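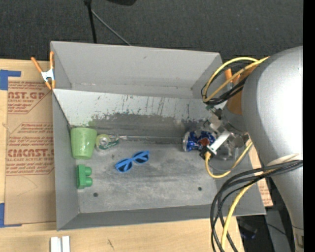
1/ Bin picking project, end of term thread. Four of us, one arm, one metal bin, 14 weeks. The assignment was to get the arm to clear a bin of mixed objects it had never been tuned for. I'm posting this mostly for whoever takes the class in the spring.

2/ Our team name was Zimulen. The other three teams were Dradora, Ursu and Rollora. Everybody shared the same arm in two-hour slots, so most of the work was getting things ready before your slot started.

3/ Objects came out of a box in the lab. Crushed cans, a green plastic cup, toy blocks, a pair of blue sunglasses. Each team could swap things in and out for practice, but the final set was picked by the course staff that morning.

4/ Cans first. We thought a crushed can would be hard and an upright cup would be easy. We had it backwards. A crushed can has folds all over it and the fingers nearly always find one. The cup tips the moment one finger touches before the other.

5/ Fix for the cup was to slow the last bit of the close and center the grasp on the rim, not on the middle of the blob the camera gives you. That took us most of a week to figure out and it is four lines of code.

6/ Sunglasses are their own problem. Dark lenses come back as holes in our depth data, so the planner thinks there are two small objects with a gap between them. It kept going for one arm of the glasses and dragging the whole thing across the floor of the bin.

7/ We ended up filling small holes in the depth image before segmentation. It helps with the glasses. It hurts when two things are lying close together, because then they get merged into one. We kept it on anyway. The glasses were in every practice set and we guessed they would be in the final one too. They were.

8/ Walls. A bin with sloped sides gives you room to bring the fingers in, but the palm still hits the rim if you approach at an angle from the wrong side. Check collisions for the whole hand, including the brackets and the cables. We only modeled the fingers until week six.

9/ About the cables, while I'm on it. Leave slack at the wrist and then leave more. We lost one full slot to a connector that worked loose whenever the last joint turned past a certain point. It looked like a software bug and we treated it like one for an hour and a half.

10/ Calibration. Do it at the start of every slot even if the team before you says nothing moved. Something moved. A few millimeters is enough to miss a toy block, and blocks were our worst object until we started doing this.

11/ If the bin slides, your calibration is fine and your picks are still off, which is confusing. Put tape marks on the table at two corners of the bin and look at them between runs.

12/ Data. We logged 624 grasp attempts over the term. We wanted more. Logging was manual for the first 200 and those entries are close to useless, since each of us wrote down failures in a different way. One person's "slip" was another person's "missed."

13/ After that we agreed on five outcomes and a key for each one on the keyboard. Do this on day one. It's boring and it saved us when the report was due.

14/ The learned grasp scorer everyone asks about: yes, we tried one. It was better than our hand-written rules on the cans and worse on the blocks. In the final version the scorer ranks the candidates and the rules throw out the bad ones. I would like to say we designed it that way — we ran out of time to pick one.

15/ The final was on December 18, 2025. Each team got 40 attempts. You score for an object that ends up outside the bin in the drop zone, nothing for one that falls on the way. Ursu won. They had the simplest code of the four and they had tested it the most.

16/ We came in second. Most of our misses were blocks lying flat against a wall. Fingers can't get behind them. Ursu pushed theirs toward the middle first and then picked. We had talked about pushing in week three and dropped it because it seemed slow.

17/ Stuff I'd tell the next group, in no order. Book the early slots. Write a script that puts the arm in its home pose and bind it to something you can hit without looking. Keep one copy of the code that works and don't touch it the night before.

18/ Also take notes on what you changed between slots. We had a version that was very good on cups in week nine and we still don't know why.

19/ Code needs cleaning up before anyone else can run it. The plan is to have it posted by May, along with the attempts log from 201 on. If you're in the spring section and want the calibration script sooner, message me and I'll send it as is.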